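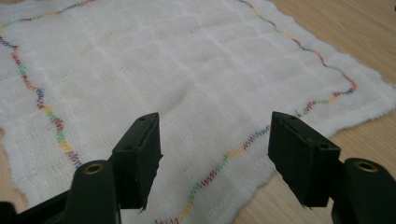
Wajid Sethi wrote under my last post that folding is solved already, and that I should spend my evenings on something harder. He has seen the videos, he says, and in the videos the towel is always folded.

I thought about his comment for a few days. My answer is that it depends very much on the cloth. Thick towels are friendly. They keep the shape you give them, and the edge is easy for a gripper to find. Muslin is another matter. It is soft, it has almost no stiffness, and when you pinch one layer at the corner you often get the table also.

In the Dillilen work we record demonstrations by hand, with the gripper held like a pair of tongs, and we train the policy from those. I now have 1502 of them. The first version of the policy was trained on all of them together and it was poor with the thin cloths. It closed the fingers too early, a little above the fabric, and then made a very confident fold of nothing.

Mudassar Magsi suggested to look at where the fingers close in the demonstrations and not only at the path of the arm. This was good advice. In many of my recordings I had pinched well inside the border, where a fold makes a small ridge and the cloth comes up easily. A person corrects this later without noticing. The policy does not correct it.

So I recorded again, only corners, very slowly, and I mixed these into the training with a higher weight. Out of 22 trials on muslin the new policy picked up the corner in 16. Before it was 3. The second fold is still bad, because the two layers slide on each other, and I don't have a good idea for it yet.

Wajid, if you have a video of muslin folded twice without cuts, please send me the link. I would like to see how they hold the second corner.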